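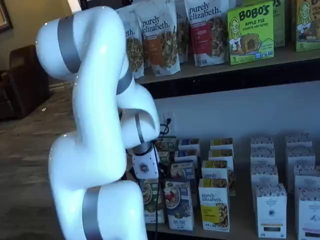
Section 3. Setting Up Your First Goal Plan

This section applies to members who have completed registration with the Flindari coaching program and have received the printed workbook. Allow 75 minutes for the full procedure. The plan may be saved at any point and resumed later.

Before you begin

Have your workbook, your member number and your usual calendar at hand. Members enrolled through an employer should also have the letter of consent issued by the Biltonville office.

3.1 Entering a goal

1. Sign in and select My Plan, then New Goal.
2. Type the goal in one sentence of your own. Do not copy a sentence from the workbook.
3. Choose a review month. Plans opened after June are reviewed the following year.
4. Select Save Draft. The goal now appears at the top of your plan.

Note: A new plan holds up to 3 active goals. Further goals are stored under Later and can be moved up when an active goal is closed.

3.2 Recording obstacles

1. Open the goal and select Obstacles.
2. Enter each habit or excuse that has delayed you in the past -- put it in the words you use to yourself.
3. Beside each entry, write one action you can finish in a single sitting.
4. Mark the action you will take first.

Caution: Entries in this field are visible to your assigned coach. Do not enter medical details or the names of other people. Private remarks belong in the Notebook, which coaches cannot open.

3.3 Setting reminders

1. Select Reminders and choose a time of day. The default is 8:00 a.m.
2. Choose Daily or Weekly.
3. Select Confirm. A test message is sent to your registered address.

If the test message does not arrive, check the address under Account and repeat step 3. Error 635 means that the address has not been verified.

3.4 Sharing the plan with your coach

Select Share, enter your member number and confirm. Your coach will reply within the plan. To request a different coach, complete Form 1453 and send it to Olesia Tkachuk, Member Services. Open goals and reminders are kept when a coach is changed -- earlier messages are not.

Continue to Section 4, Weekly Review.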